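Desk talk, speaker notes
April 28, 2019
Fitzgerald Hall, small room upstairs. 40 minutes plus questions.

Before starting: water on the side table, handouts by the door, check the clicker.

OPENING (3 minutes)

Hello everybody, and thank you for giving up a good chunk of your day to hear a person talk about cups! I love this subject. I've been collecting everyday cups for years (200 at last count, most of them worth next to nothing) and I still get a little thrill from picking up one I've never held before.

Ask: hands up if you have a favorite mug. Keep them up if somebody else in the house is not allowed to use it. Wait for the laugh. Move on.

WHAT WE REACH FOR

Tonight is about the cups that live on desks and work tables, next to the keyboard and the cables. Kitchen cups have an easy life, with a shelf and a rack. Desk cups get parked wherever there's a gap, and they have to cope with elbows, paper, chargers, the lot. So what makes a good one?

Start with the plain white ceramic mug. I could talk about this one all night, so WATCH THE CLOCK. You can see right away how much is left in it, you can see when it needs a wash, and it goes with every other mug anybody ever brings in. The handle is the big thing. Pass around the Mirkden mug here and let people try it with two fingers, then three. Ask which hand they used. Left-handers usually have strong opinions, let them talk!
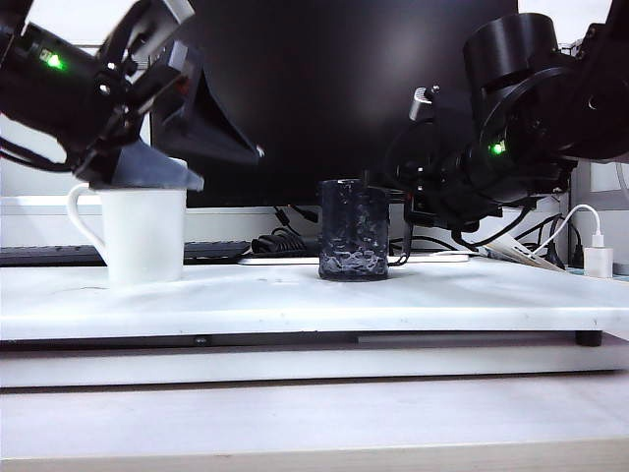 Then there's glass with some texture to it, and here I get a bit carried away. Smooth glass is fine, but put ripples or facets on it and the light breaks up into dozens of little bright spots, and every time you shift in your chair they change. Dark glass does this beautifully. On a white table it's a real pleasure to look at, even under dull office light. It also gives your fingers something to hold, which matters when there's no handle.

The downside: you can't see the coffee ring at the bottom. Hold up the old Hulasico tumbler and admit how long I left it once. (Four days. Don't tell the full story, it's too long.)

WHERE TO PUT IT

Quick one. My own rule is to keep the cup off to the side, in front of the keyboard line, and never behind it. Reaching over keys with a full mug is how I lost a very nice keyboard in September. Handle turned outward, toward the hand that picks it up. Loops of cable get coiled and pushed to the back. If you only change one thing when you get home, make it the cable.

TRY IT YOURSELVES (10 minutes)

7 cups on the long table, numbered underneath. Everyone picks up each one, eyes closed if they like, and writes down a favorite. No peeking at the Lultton one, it has the name on the base and people get swayed.

Go around the room for answers. Last group all went for the heaviest cup, so mention that only after they've voted.

Questions. If it's quiet, ask about chipped mugs and who keeps them.

Collect the cups before people leave, and count the spoons.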